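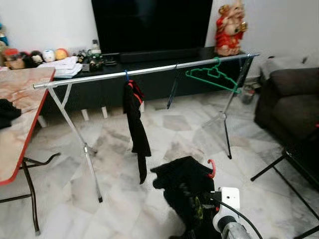 Mayo base, second round

18 March 2023

3 min read
Print | E-mail

Picked up where the November notes left off. The plan was to get a plain egg mayonnaise that stays thick in the fridge and can go under the garlic dip and the herb dressing without changing the base each time. The Binelbridge stall wants one jar size for both, so the base has to be the same.

Oil was Kola sunflower, from the can opened for the frying tests. Vinegar was the Hoarau cider vinegar. Mustard was the smooth one, no seeds. Stick blender in the tall jug for the small batches, Skikow mixer with the whisk for the big one.

Batch A. 2 whole eggs, a spoon of mustard, a spoon of vinegar, salt, oil poured on top. Blender held at the bottom until it went white, then pulled up slowly. Thick in under a minute. Tasted flat. More salt helped, more vinegar made it sharp but still flat. Put a pinch of sugar in half of it and that half was better.

Batch B. Yolks only, same oil. Much yellower and stiffer, and heavy on the tongue. Good on a potato, too much for lettuce. It would need so much water to pour that we may as well use whole eggs. Dropped.

Batch C. Whole eggs again, with lemon in place of half the vinegar. Best of the small ones. The lemon was stronger while it was fresh and had faded by the time we cleaned up, so taste it again tomorrow before changing anything. Weighed the juice this time: 87 g from the bowl of lemons, strained. Did not use all of it. The rest is in the small jar on the top shelf, labeled.

Big batch. Scaled C up to 2000 g total in the Skikow. Split on the first try. Oil went in too fast at the start and the whisk doesn't reach the bottom of the bowl when there's only egg in it. Rescued it by starting over with one yolk and a spoon of warm water in a clean bowl and adding the split stuff a little at a time. It came back, slightly looser than C. Note for next time: tip the bowl or start in the jug and move it over once it's thick.

Garlic dip from the big batch: raw garlic was harsh, roasted garlic was fine but turned it tan. Going with roasted. Nobody at the tasting minded the color. Needs black pepper, coarse.

Herb dressing from the big batch: thinned with buttermilk, then chives, parsley, dried dill. Fresh dill went limp and dark in the last trial so staying with dried. The dressing was runny at first and thicker after an hour in the fridge. Don't judge it straight from the bowl.

Fridge check. Jars of A, C and the big batch are on the second shelf with masking tape labels. Look for oil on top and water at the bottom. Throw out anything left after the check, these have raw egg in them.

Still to do:
- price pasteurized egg for the stall batches
- buy another long spatula, the old one is cracked at the neck
- try C with a little less oil
- write the roasted garlic amount down properly, I was going by eye
- wash the lids from the last order before using them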